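I have been meaning to write up my wooden table notes since July, when my sister-in-law put a hot casserole straight down on hers and called me in a panic. So this is everything I know about looking after a kitchen table that gets used every single day, by people who do not own a coaster and never will.

## Everyday wiping

A barely damp cloth, and I do mean barely. Wring it out until your wrists complain, wipe along the grain, then go over it with a dry dish towel. I used to leave the second part out (who has the time?) and I ended up with a dull, rough patch right where I always start wiping.

For sticky stuff, one small drop of dish soap in a bowl of warm water does it. Jam, syrup, that mysterious gluey spot under the fruit. Lay the cloth on it for a minute and let it soften before you rub. Please don't go at it with the green side of a sponge! I did that once to a blob of pancake batter and I can still find the scratches when the evening sun comes in low.

Skip the all-purpose sprays, too. Mine left a film that grabbed every fingerprint in the house.

## White rings

White rings are usually moisture sitting in the finish, and they look a lot worse than they are. My order of attack:

1. Leave it alone overnight. Plenty of them fade by breakfast.
2. Put a clean cotton cloth over the ring and run a warm, dry iron across it for a few seconds at a time. No steam! Lift and look after every pass.
3. Rub in a little plain petroleum jelly, leave it until morning, and buff it off.

Try the iron somewhere out of sight first if you have no idea what finish you've got. Senga Hepburn, who taught the refinishing class I took, made us test everything on the underside of a leaf, and I grumbled, and then I watched a classmate's varnish wrinkle up like cold gravy.

Dark rings are another matter. Those have gone down into the wood itself and you're looking at sanding, or at learning to love them. I have one that I've decided is a knot.

## Crumbs in the cracks

If your top is made of boards, you'll have crumbs down in the joints by the second week. A wooden toothpick gets out most of it, and a soft old toothbrush gets the rest. I do this with the radio on and a vacuum hose in the other hand. Avoid knives, even butter knives, because one slip leaves a gouge you'll be staring at through every meal for the next ten years.

## Oil or wax?

Depends what's on there already. Put a drop of water somewhere and give it a few minutes. If it beads up, the finish is still doing its job, so leave it be. If it soaks in and leaves a dark spot, the wood is thirsty.

I use Foltden oil on mine, the small can, and it takes me 18 minutes to do the whole top, which I know because I do it while the rice cooks. Thin coat, with the grain, wait, wipe off whatever hasn't soaked in. The wiping off matters most. My first try stayed tacky for days and a placemat came up with fuzz left behind (the fuzz is still there if you know where to look).

And lay the oily rags out flat outside to dry. Don't ball them up in the trash, they can heat up all by themselves and catch fire.

## Bowls, pots, and other scratchers

Flip your favorite bowl over and run a finger around the foot. A lot of them have a gritty, unglazed ring under there, and it works like sandpaper every time somebody slides the salad across. I stick little felt dots on the ones that live out on the table, or I smooth the ring with 245 grit paper, a bit of water, and some patience. 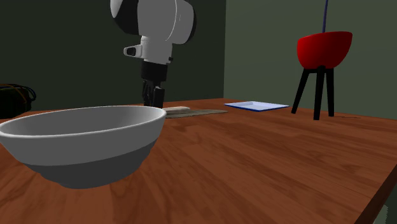
*Bowl on a wooden table with plenty of streaky grain. Lift, don't slide!*

Felt dots won't survive the dishwasher, by the way. I buy them in packs of 61 (odd number, I know, it's what the hardware store has) and swap them out when they start to peel.

## Sun and leaves

Move things around. A runner that sits in one spot all summer leaves a pale or dark stripe, depending on the wood, and so does a fruit bowl. I shift mine whenever I change the dish towels. If you have an extra leaf in the closet, get it out now and then and let it see some daylight with the rest of the table, or it'll come out at Thanksgiving looking like it belongs to a different house.

Next up I want to tackle wobbly chair legs. I have one that's been propped on a folded seed packet since spring, so wish me luck.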